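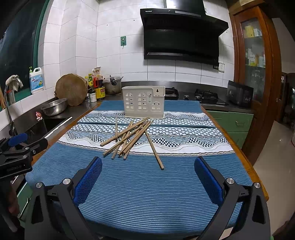 Wooden chopsticks and a white holder on a blue table mat.

Maltimley crews send second truck of supplies to flooded Gerach

2/19/24

The town of Maltimley has sent a second truck of food, blankets and cleaning supplies to Gerach, where the river came over its banks in January and entered many homes on the lower streets.

The truck left the public works yard in the morning with 167 boxes. It was loaded by the street department together with people from the county work program, who serve short sentences and are allowed to work outside under supervision. They had asked to take part after they heard on the radio how bad the situation was, the street department said.

Gerach is a town of 3005 residents. The water stayed in the low part for two days, and when it went down it left mud in basements, kitchens and in the ground floor of the elementary school. The school has opened again, but the classes for the youngest children are still held in the library building. Eleven families cannot return to their homes before the heating is repaired. They stay with relatives or in rooms which the town has rented for them.

The first truck went at the end of January and carried mostly bottled water and winter coats. This time the list was different. The relief office in Gerach asked for kitchen things, because many families threw away everything that had been standing in the lower cabinets. Plates, pots, cutlery and table linen were collected during two weekends at the fire station in Maltimley. The office also asked for mops, rubber gloves, heavy trash bags and dry pet food.

Used clothing was not accepted. Gerach has more of it than it can store, and the relief office has asked other towns in the county to stop sending it for now.

The bakery Mahasneh on Depot Street gave bread and rolls for the drivers and for the people who unload in Gerach. The bakery has also put a collection jar on its counter, and the money from it will go to the school, which lost its gym floor and most of its music instruments. The jar will stay there until the end of the month.

The transport was done by Detalano, a trucking company with its garage on the north side of Maltimley. The company did not charge for the truck or for the driver's hours, and the town paid only the fuel. Detalano has promised one more trip under the same conditions if enough goods come together.

The road between the two towns is open again, but one bridge before Gerach can be used in only one lane. Heavy vehicles must wait for a signal from the road crew there, and the trip takes longer than normal. Drivers who have no business in Gerach are asked to use the highway. The county has not yet given a date for the repair of the bridge.

A crew of six from the Maltimley street department traveled behind the truck with a pump and two pressure washers. They will stay in Gerach until the end of the week and help to clean the storm drains on the lower streets, where mud and branches still block the water. The work must be finished before the spring rain, the department said. Their regular work at home, mainly the filling of potholes on Mill Road, is moved to next month. The collection of brush and branches in Maltimley stays on the usual schedule.

The people from the county work program did not travel to Gerach. Their permission is valid only inside the limits of Maltimley. The county is looking at whether this can be changed for the next trip, and a decision is expected at the next meeting of the county board.

Goods for a third truck can be brought to the side door of the fire station on weekdays until 6 p.m. Boxes should be closed with tape and the contents written on top. Most needed at the moment are small heaters in working condition, extension cords, bed sheets in all sizes and school supplies. Furniture can not be taken at the fire station, but people who want to give a table or a bed can leave their phone number at the town hall, and the relief office in Gerach will call them when a family needs it.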